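How to Cover a Work Table With Black Cloth

Posted 4/30/23 by Aicha Ouali

A dark cloth hides a worn top and stops small things from rolling. It takes one piece of fabric and a few minutes with an iron. 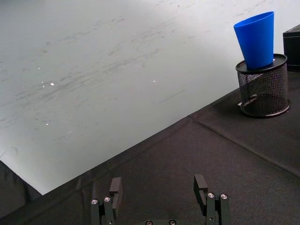
Wu wrote in to ask whether the cloth has to be hemmed first. It doesn't if the fabric is a tight weave, though a raw edge will start to fray after a few washes.

What you need
Black cotton or poly-cotton, 6 inches longer and wider than the tabletop on each side
4 binder clips or table clamps
Iron and lint roller

Steps
1. Clear the table and wipe it down. Grit under the cloth shows as bumps.
2. Iron the fabric on the back. Go over any seam twice. A seam will still stand up a little, so plan to have it run where you won't be writing.
3. Lay the cloth on and center it by the overhang.
4. Pull the front edge snug and clip it underneath.
5. Let the extra hang at the corners, or fold it in and clip it if people walk past.
6. Smooth from the middle outward, then use the lint roller.

Put your pen holder and cups back last. A mesh holder weighs very little, so keep it away from the edge.

Comments (2)

Zevar: Safety pins worked better than clips for me. My table has a thick lip.

Nollorwood: Does black fade by a window? Mine went brown by March.

Share (6)

Contact | © Cudlow Home | Back to top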